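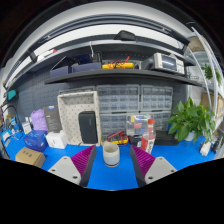
A small ceramic cup on the blue workbench, with the multimeter behind it.

On Keeping a Repair Log at Home

Sun 29 July

Readers of this blog have asked on several occasions how household repairs are recorded here, and whether the effort is worth the time it takes. The present post sets out the method in full. It replaces the shorter note published when the blog was still hosted at its former address, which should no longer be relied upon.

The log began after the purchase of a house in Carnden. The previous owners had left a kitchen drawer full of keys, fuses and instruction leaflets, none of them labeled. A good part of the first winter was spent finding out which switch served which room, and the findings were written on the backs of envelopes. Most of those envelopes were lost within the year. A bound notebook was bought the following spring, and the log has been kept without a break from that point.

What is entered

Each entry occupies one page, even where a few lines would be enough. At the top is written the name of the object and the room in which it is kept. Beneath that come the fault as it was first noticed, the work carried out, the parts used and their cost. The lower third of the page is left blank for later remarks. The blank third was a late addition to the method and has proved to be the most useful part of it, as many faults return in a slightly different form.

Costs are entered in full, including postage. The hall lamp, a Brunet with a brass stem, has now consumed more in parts than a replacement would have cost. It remains in service all the same.

Failed repairs are entered in the same manner as successful ones. There is a natural wish to leave them out. This should be resisted, for the page on the kitchen timer (three attempts, the last of which cracked the case) has since prevented a fourth. Work done by a paid tradesman is entered as well, with the invoice folded and pasted to the facing page.

Notebooks and numbering

The current notebook is a Cirkusen with 200 numbered pages. Earlier volumes had no page numbers, and these had to be added by hand - a dull task that filled two evenings. Anyone starting a log is advised to buy a numbered book at the outset. Paper of ordinary weight is adequate. Pencil is preferred to ink for the index, which must be corrected often, while ink is preferred for the entries themselves.

The index is kept at the back and is arranged by room, then by object. An arrangement by date was tried for one year and abandoned. When the bathroom fan begins to rattle, one remembers that it has rattled before, but very rarely in which month.

A spreadsheet has been suggested by several correspondents. The suggestion is a reasonable one, and a household with many members might well prefer it. In this household the notebook lies within reach while the work is being done, and it may be handled with oily fingers.

Lessons from the Drornthorpe sale

Some readers will recall the post concerning the estate sale at Drornthorpe, where a mantel clock was bought for 66 dollars. With the clock came a small packet of cards on which an earlier owner had noted each cleaning and each adjustment of the pendulum. The cards were brief and in places hard to read. They nevertheless spared a great deal of guesswork, and the clock was running again after one weekend.

The cards also settled a question of principle. A log is usually thought of as an aid to the person who keeps it, yet it may also pass along with the object. For this reason, whenever an item is now sold or given away, its page is copied out and sent with it. The recipient of a toaster last July was somewhat surprised to receive a page of notes on its lever spring - but took it nonetheless.

Matters still under review

Two points have not been decided. The first is whether garden tools belong in the same volume as household items. They are at present entered together, and the index has grown untidy as a result. The second is the treatment of very small jobs, such as tightening a cabinet handle. These are left out for now, with the exception of the pantry door, whose handle has come loose so often that it has been given a page of its own.

Comments on either point are welcome in the usual place. The next post will deal with the storage of spare screws, and will include the label sheet that was requested in the spring.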